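# Comparing Two Hand Controllers on a Refrigerator Unloading Task

Project report, 26 January 2018

## 1. Purpose

The project compared two grasp controllers, Sesis and Vorgate, on the same multi-fingered hand. Sesis closes all fingers on a fixed position profile. Vorgate closes each finger until its motor current passes a threshold. The task was to take fruit off a refrigerator shelf and put it in a basket on the table next to it.
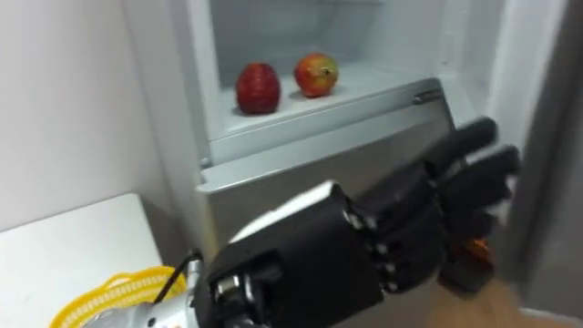
Reach planning was identical for both controllers, so any difference in the results should come from the closing phase. The hand starts outside the compartment and has to clear the open door on one side. With two pieces of fruit side by side on the shelf and a narrow gap between them, the fingers also have to be preshaped before they come near the target. We used a half-open preshape throughout.

## 2. Method

Each controller was given 63 trials. The closing phase was logged at a fixed rate, which gave some 1,520 samples per trial. A trial counted as a success if the fruit left the shelf and was released inside the basket. The planner, Wedari, was not changed between trials.

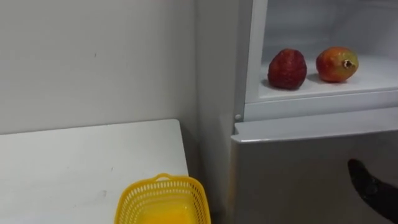
Ho objected at the midterm review that a fixed shelf height favors the position profile, and that the current threshold would look better if the approach height varied. The point was accepted, and we added a height offset of up to 40 mm to the last block of trials for both controllers.

## 3. Results

Without the offset, the controllers performed about the same. With the offset, Sesis often closed too high and pushed the fruit toward the back wall. Vorgate made contact more reliably but was slower.
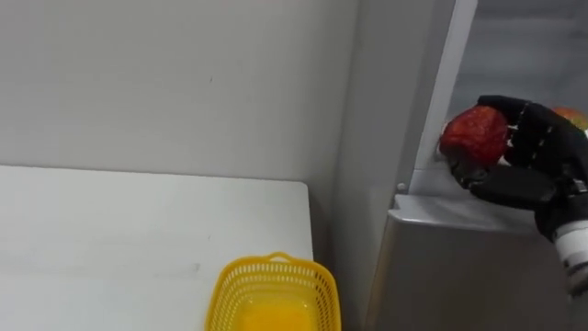 Most of the extra time came from the thumb. Its current signal is noisy at low speed, so the threshold had to be set high and the closing speed kept low. Filtering the signal over 2 samples helped a little. A longer filter delayed the stop enough to mark the softer fruit.

## 4. Limitations

Only one hand and one refrigerator were used. The basket position was taught by hand and never varied.

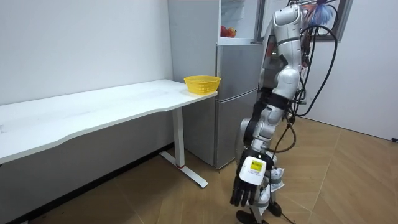

Transfer from shelf to basket was run open loop, and slips during this phase were not separated from poor grasps in the log. This should be fixed before the second round of trials in April. The thumb current sensor also needs to be recalibrated, and the threshold should be set per finger.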